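How to budget a pick-and-place cell before you buy

Eyerusalem Admasu, Minow project notes. Updated 5 October 2025

Quick version, more in July's notes. Do the sim first, then spend.

Step 1. List the job
Write down what gets picked, off what surface, how high. Ours: an apple, off a counter. Lift it in sim with the arm you want priced.

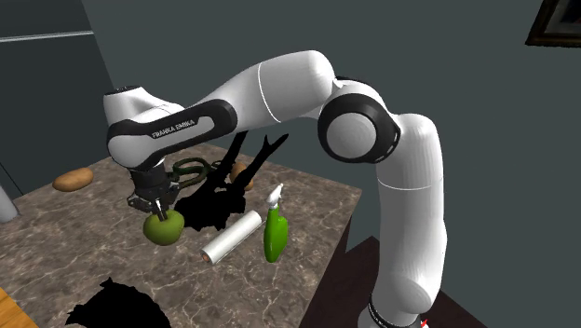
Step 2. Price the hand on its own line
Arm quotes often leave the gripper out. Ask. Check finger shape against your roundest item – apples are a good test, paper towel rolls too. Get close views, the wide ones hide alot.

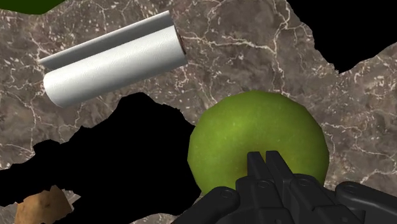

Should the gripper come out of the same budget as the arm?
Keep them separate. Grippers get swapped long before the arm does, and a shared line gets eaten by the arm every time.

Step 3. Spares and small stuff
We put down 400 for fingertips, 206 for cables, 169 for mounting plates, 100 for test groceries. Dollars, before tax. Groceries go fast, dont skip that line.

Step 4. Plan the clutter
Run the same pick with other things close by. If the hand needs more room than the table gives, thats a bigger table or a slimmer hand. Either one changes the quote, so find out now. 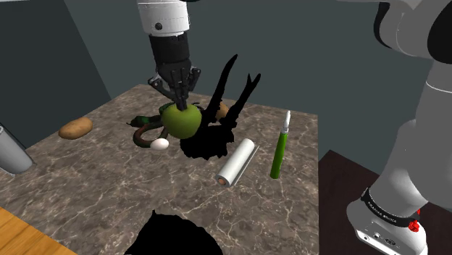 Apple held over the table, snake and egg right beside it.

Step 5. Send for quotes
Two suppliers minimum. Same item list to both. Ask for lead time in writing – and who pays freight.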